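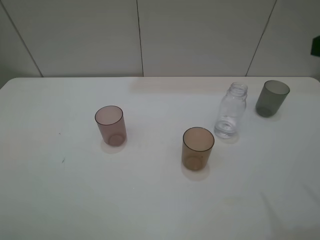 Flurina Baumgartner wrote: The RSVP page for the memorial walk is still telling people it's full. It is not full. I've had students stopping me outside the dining hall about it, and one of his cousins emailed to ask if family needs to be on a waitlist. Please can somebody look at this today.

Status: open
Queue: student events, web forms
Priority: changed from normal to high

Log

9:10 am
Looking now. Page is on Rekov, same form template we used for the spring concert. Says "This event has reached capacity." Admin side says 436 registered. Limit field says 2000. So no reason for it to close.

9:25
Reproduced in a private window, logged out. Logged in with a student account I get the form, fill it in, hit submit, then the full message. Logged in as staff it goes through fine. Took my own name back out after.

9:40
Cleared the page cache. No change. Turned registration off and on again. No change. Republished the page – now the banner picture is gone too, great. Will put back.

9:55
Banner back. Still closed for students.

10:15
Flurina, question: did anyone make sub-groups for this? I see a setting called "sessions" and there are 3 in there. Walk, candle lighting, reception. Was only expecting one.

Flurina Baumgartner, 10:32
Yes, the family asked for the reception to be separate so they'd know who was coming back to Dalosia Hall afterward. I added those in July when we first got the date from the dean's office. The walk and the candles are open to everybody on campus. The reception is small, 20 seats, his parents and the teammates mostly. That one IS full and it should be.

10:40
OK thats it I think. Reception hit its limit last night and Rekov is treating the whole event as closed once any session fills. There's a checkbox, "close event when a session is full." Ticked by default on this template. Concert only had one session, never came up.

10:45
Unticked. Saved. Student account still gets the full message.

10:50
Waited, tried again. Same. Tried another browser. Same.

11:20
Opened a ticket with Rekov support. Meanwhile copied the event to a test page with the box unticked from the start and that one works as student. So the setting is right, the live page just isn't picking it up.

Flurina Baumgartner, 11:28
Can we swap in the test page? The link is already on the posters and in the paper's story, so I can't change the address now. Also please whatever you do don't lose the names. People wrote messages to the family in the comment box and we're printing those for the book.

11:35
Not swapping. Exported everything first, names and messages, checked the file opens. It's in the shared events folder, called walk_rsvp_backup. Messages column is all there, accents and all.

12:50 pm
Rekov answered. Session rules get stored per ticket type, and student ticket was made before the box was changed. Have to open the student ticket, edit, save it again, even with nothing changed. Staff ticket was set up separately with no session attached, explains why mine went thru.

12:55
Re-saved student ticket. Form works logged in. Submitted a test, got the confirmation email, deleted the test.

1:05
Logged out, works too. Reception shows as full on its own line, walk and candle lighting open. Flurina please check from your side and from a phone if you can.

Flurina Baumgartner, 1:30
Works on my phone. Two of the teammates tried and got their confirmations. Thank you!! Two more things while I have you. The confirmation email still says "Enjoy the show!" at the bottom, which can't go out for this. And is the Dolance stream link supposed to be on the page? His grandparents will be watching from home.

1:45
Oh no. Left over from the concert template. Changed to "Thank you for walking with us." Tell me if family wants other wording. People who already signed up got the old line – I can send a short correction or leave it, your call.

Dolance link isn't live until Fuchs sets up the sound and hands us the stream key. Placeholder on page now, says link to come.

Flurina Baumgartner, 2:10
Leave it, I'd rather not send them another email. I'll mention it to his mom myself. New wording is good.

2:20
Noted. Took the checkbox off in the master template so next event doesn't get it. Added a line to the how-to about re-saving ticket types.

Still open: stream link, waiting on Fuchs. Keeping ticket open for that only.

Status: pending, third party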